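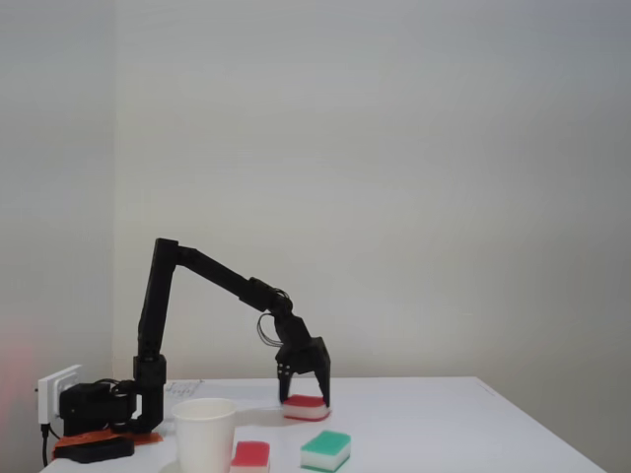 Notebook, July, sponge bench

Started 2 pm, after lunch, in a decent mood

Picking this up where I left off on the colored sponges. Iqra asked me last week (fairly, I think) why we're still arguing about sponges when the rest of the cleaning kit for the Wickramasinghe job is settled, and the answer is that everybody has an opinion about sponges and I haven't written any of mine down. So, writing them down.

What I've got to work with: the red-and-white ones and the green-and-white ones, colored layer on top, white foam underneath. Paper cup for water. White table, wiped down before I started and again when I spilled, see below.

Soak test

Did this the lazy way. Fill the cup, tip it into the tray, set the sponge in foam side down, wait, lift, squeeze back into the cup, look at the line. I was using 14 seconds because that's how long it took me to count out loud without getting bored the first time, and then I was stuck with it for all the others. Shagufta, if you repeat this, please use a timer and pick a sensible number!

Red drank more than I expected. Green drank less on the first go and then caught up once it had been squeezed out a couple of times, so I think it just needs waking up (new foam does this, the Falon samples back in spring were even worse, they practically floated). I'd call them even after the third dunk. Don't quote the first dunk to anybody.

Spilled most of a cup at this point. My elbow. Moved the notebook in time, lost the corner of the previous page, nothing important on it except the phone number for Trovonow and I have that in my email.

Scrub test

Coffee ring, dried overnight on a white offcut. Red side took it off in a few passes. Green took it off too but I was leaning on it harder, and I can't tell whether that was the sponge or me being annoyed about the spill. Redo with somebody else's hand.

Dried tomato paste on a plate: green was clearly better. Pleased with that one. The red smeared it around for a while and then held on to it, and I spent longer rinsing the sponge than I had spent on the plate.

Neither scratched the offcut that I could see under the desk lamp. Iqra should look too, her eyes are better.

Color, or the actual argument

Shagufta wants one color for food surfaces and one for everything else, and wants it printed on the card that goes in the kit. I was against it (more to explain, more to get wrong) but after an afternoon with them side by side I've come around. You do reach for the right one without thinking. I had put red down for the coffee ring and green for the plate by the end and hadn't planned it.

What I still don't like is which color goes where. She has red for food. To me red says keep it away from the plates. I asked two people in the corridor and got one vote each way, so that was no help at all. Leaving it for the meeting.

Cost

Sustel quoted on 3,000 mixed, packed by color. Fine on price, slow on delivery. If we want them unmixed they need to know before the end of the month, so the color thing can't drift forever. I'd rather take more green if we have to lean one way, going by the plate.

Old stock: 742 of last year's plain ones on the shelf, according to the sheet. I'd like to use those up for floors and bins and not put them in the kit at all. They shed. I had crumbs of foam all over my sleeve last time.

Drying

Stood one of each on its long edge by the window at 3:30. Checked before going home and both were still damp in the middle when pinched, the green a bit more so. Flat drying is hopeless, the underside just sits in its own puddle. Whatever holder we pick has to stand them up. A cheap wire one would do it, and I think there's one in the second drawer under the kettle if it hasn't wandered off.

To do
Repeat first dunk with sponges already broken in
Coffee ring again, Iqra scrubbing
Ask Sustel about unmixed boxes
Find the wire holder
More paper cups, the sleeve is nearly finished
Smell check on the two by the window after a few days

Went home at 5. Left the tray upside down on the rack, please don't put it away, I want it tomorrow.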